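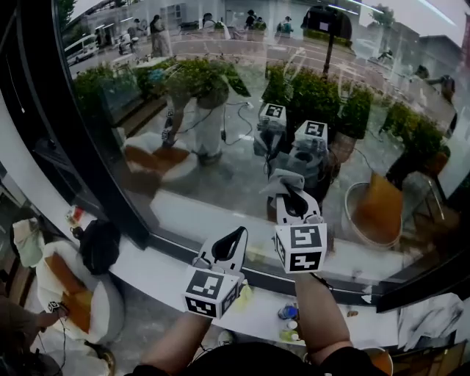 Home Machines Makers Workshop Terms Places Random Article Log In

Gredon Zudis

The Gredon Zudis is a single-cylinder motorcycle built by the small firm of Gredon, and intended from the first drawing onwards to pull a passenger sidecar. It is best known for its long working life in and near Cabanatuan, in the Philippine province of Nueva Ecija, where the three-wheeled taxi called the tricycle is as ordinary a part of the street as the kerb. Although it was offered as a solo machine too, very few people bought it that way, and those who did tended to find it slow to turn and rather heavy to push out of a garage. With a sidecar bolted on it makes a great deal more sense, and it is in that form that most riders remember it, usually with affection and now and then with a sore wrist.

The name Zudis belongs properly to the motorcycle alone. The sidecar most often seen with it is the Ginela, which was sold separately, and the pair together are commonly called a Zudis-Ginela in the owners' literature and simply a Zudis by everybody else.

Background

Gredon had made frames and axle parts for other people's three-wheelers before it ever put its own badge on a petrol tank. That early trade shows all through the Zudis. Most tricycle motorcycles begin life as ordinary solo bikes, designed to lean into a bend on two wheels, and have a sidecar added by a local welding shop. The arrangement works well enough, and thousands of families have been fed by it, but it asks things of the frame that the frame was never meant to give. The steering head takes a sideways load at every corner, the rear spokes loosen, and the clutch does the work of hauling several grown passengers and their shopping away from every stop.

The firm's answer was to begin at the other end. It drew up the sidecar mounts first, then the frame around them, and chose the engine last of all. Older brochures make a good deal of this, and for once the brochure was fair. The mounting lugs on a Zudis are part of the main frame and are not clamped round the tubes, and an owner who removes the sidecar is left with four stout lumps of steel on the right-hand side that serve no other purpose and catch the trouser leg.

The first machines left the works in April, in time for the hot dry weather, and went out to a handful of drivers on trial. Several changes followed from what they reported, among them a bigger rear brake, a lower first gear and a second return spring on the side stand.

Engine and gearbox

The engine is an upright air-cooled single of 394 cc, with one overhead camshaft and two valves. It is a large engine by tricycle standards, where small commuter motors are the usual thing, and it is tuned very gently indeed. Peak power was never the aim. The flywheels are heavy, the compression is low, and the carburettor is modest in size, so that the motor pulls from just above tickover with a slow, even beat that owners compare to a boat or a rice mill depending on their upbringing. It will not be hurried. A rider who twists the throttle sharply gets more noise at once and more speed a little later.

Cooling was the chief worry. A tricycle spends much of its day crawling in traffic with very little air passing over the fins, and the sidecar body shields one side of the cylinder almost completely. Gredon gave the head deep fins that are longer on the sheltered side, which lends the engine a lopsided look from the front, and fitted a small oil cooler low down ahead of the crankcase. The cooler does its job, but it sits just where a front wheel throws up grit, and a bent or leaking one is the first thing to look for on any machine that has been used on unmade roads. A good many drivers have cut a guard for it from scrap mesh.

The gearbox has four speeds, with first gear set so low that it is of hardly any use on an unladen bike. Riders without passengers generally pull away in second. Final drive is by chain, inside a full case that keeps the dust out splendidly and makes chain adjustment a longer job than it ought to be - the rear half of the case must come off before the adjusters can be reached. Reverse gear was often asked for and never offered. Drivers do what they have always done, which is to put a foot down and shove.

Frame, wheels and brakes

The frame is a double cradle in plain steel tube, painted black on every machine regardless of the colour of the tank. Front suspension was by leading links, an old-fashioned layout even when the Zudis was new, but one that sidecar people have stayed loyal to for good reasons. A normal telescopic fork twists under side loads, and its trail, meaning the distance by which the tyre follows behind the steering axis, is generally too great for a three-wheeler and makes the bars heavy. The leading-link fork resists the twist and allows a shorter trail, and the Zudis can be steered at walking pace without a wrestling match. The price is some rise and fall at the front when braking, which new riders find odd for a week or so.

All three wheels on a complete outfit are the same size and can be swapped with one another, spindle and all. This was perhaps the most popular single feature of the design. A driver with a puncture in the rear tyre could move the sidecar wheel across, put the worn spare on the sidecar, and carry on to the end of the shift. The wheels are wire-spoked with steel rims, and later ones have thicker spokes.

The brakes are drums throughout. The sidecar wheel has its own, worked from the rear pedal by a rod, and getting the two to bite together is a matter of patience. When it is set properly the outfit pulls up straight. When it is not, it swings gently to one side or the other under hard braking, and the rider learns to steer against it without thinking.

The Ginela sidecar

The Ginela is a covered passenger body on a separate tubular chassis, mounted on the right. The main bench is 1,010 mm wide inside, enough for two adults in comfort and for more than that in practice, and there is a smaller folding seat facing it. The roof reaches over the rider as well, held at the front by a pair of curved stays, and a windscreen of flat clear plastic could be had as an extra.

Bodies were supplied in grey primer. This saved money, and it also suited local custom, as tricycle owners and their associations have always had firm ideas about colour, lettering and numbers, and a factory finish would only have been painted over. Some Ginelas were left quite plain. Others were given bright trim, mud flaps, extra mirrors, painted names and mottoes, and enough lamps to trouble the battery. An untouched one is very hard to find today, and there is some gentle disagreement among enthusiasts over whether a restored Ginela should be returned to primer, which is how it left the works, or to the paint its first owner gave it, which is how it lived.

The chassis is sprung on the sidecar side by a rubber block in compression. It is a simple and long-lasting part, though it hardens with age, and passengers notice.

Production

Surviving works ledgers suggest that around 2,625 motorcycles were completed, counting solo and sidecar machines together. The ledgers have gaps, and a number of frames were sold bare to repair shops and built up later with whatever engine was to hand, so the true total will probably never be settled. Frame numbers are stamped on the steering head, on the left, and engine numbers on the crankcase mouth. They were never meant to match, and a machine with matching numbers should be looked at with a little suspicion.

Two versions are generally recognised. The early type has a rounded tank with knee rubbers and a speedometer set into the headlamp shell. The later type has a squarer tank that holds more fuel, a separate speedometer, stronger spokes and an improved seal behind the gearbox sprocket. The seal is the change that matters, and nearly every early machine still running has had it fitted.

In use

Drivers valued the Zudis for its pulling power and for the ease with which it could be mended at the roadside. The tappets can be reached without lifting the tank, the clutch can be changed with the engine in place, and the toolkit includes a proper pair of tyre levers. Against this, it drank more petrol than its smaller rivals. For a driver paying a daily rent on the vehicle, fuel is the one cost that can be kept down by choosing carefully, and on flat town routes with light loads the smaller machines often left more in the pocket by evening. The Zudis came into its own on the longer runs out to the barangays, with sacks on the roof and a strong wind across the rice fields.

It was also less easy to park. The outfit is wide, and in crowded terminals it needed a bay and a bit.

Preservation

Interest in the model as something to be kept and looked after is fairly recent. A gathering of owners was held in Cabanatuan on Saturday, November 23, 2024, with a slow ride through the city followed by a swap of parts and a long lunch. Most of the machines that came were still working for their living during the week.

Engine parts are not difficult to come by, as the piston and bearings can be matched from common industrial sizes. The oil cooler, the square type of tank and the chain case are scarce. New chain cases have been made in small batches from thin sheet, and these fit well once the rear mounting hole has been opened out slightly with a round file.

See also

Leading-link fork
Motorised tricycle
Sidecar wheel alignment
Steering trail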